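Sistwood Support Portal
Ticket: Stock counts wrong after sync
Product: Plullis Inventory
Opened by: Tshepo Steyn, Jabłońska
Assigned to: Hubert Urbańczyk
Status: Reopened

Tshepo Steyn, 8:42 am
After last night's sync our stock list shows 1,651 lines. The same export from the old Hirenum system has 2,378. I have run it three times and got the same number each time. No error message, green check mark, "Sync complete." I would like to know what it thinks it completed.

Hubert Urbańczyk, 9:15 am
Hi Tshepo, thanks for reaching out. Please clear your browser cache, sign out and sign back in. This resolves most display issues.

Tshepo Steyn, 9:31 am
Done, on two computers and a phone that has never opened Plullis before. Still 1,651. I didn't expect a cache to eat that many rows from the CSV download as well, and it hadn't.

Hubert Urbańczyk, 10:04 am
Understood. Could you check whether a filter is active in the list view? Archived items are hidden by default.

Tshepo Steyn, 10:20 am
No filter. With archived items turned on the count doesn't move. Teodor Jakubowski in our office compared the two files by hand and says every missing row he has looked at has a product code starting with zero. If your importer is reading codes as numbers, 00417 and 417 become the same item, and the second one overwrites the first. Can somebody look at that before I am asked to restart anything?

Hubert Urbańczyk, 11:48 am
I've passed this to our import team. In the meantime, we recommend updating to the July release, which includes general improvements to sync reliability.

Tshepo Steyn, 12:02 pm
"General improvements" is what the last release said too. I read the notes and they don't mention product codes. I'll update on the test account only.

Tshepo Steyn, 1:37 pm
Test account updated and synced. Now 594 rows are flagged "duplicate, skipped." So the release does tell me what it is throwing away, I'll give it that. It is still throwing it away. Log attached.

Remigiusz Szulc (Import team), 2:50 pm
Taking this over from Hubert. Teodor's reading looks right. The code column is detected from the first 6 rows of the file, and in yours none of those codes starts with a zero, so the column is set to Number. Workaround: on the mapping screen, open Advanced, set Code to Text, and untick "Detect automatically." Then run a full import – an incremental sync will not bring the rows back.

Tshepo Steyn, 3:44 pm
Tried on the test account. All 2,378 are there. However, when I reopened the mapping screen the tick was back in the box. Does the nightly sync use my setting or that one?

Remigiusz Szulc (Import team), 4:10 pm
It should use the saved setting. The box is a display fault.

Ticket marked as Solved by system, 4:11 pm

Tshepo Steyn, 4:13 pm
Reopening. "Should" is not good enough for the live account. Mieczysław Adamczyk places our orders from this list every morning, and he'll be working from the Hirenum export until I've seen a nightly sync go through on the test account with the codes left alone. I'll post the count here tomorrow. Please leave the ticket open until then.
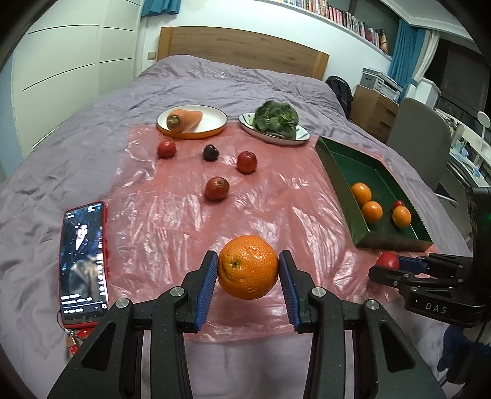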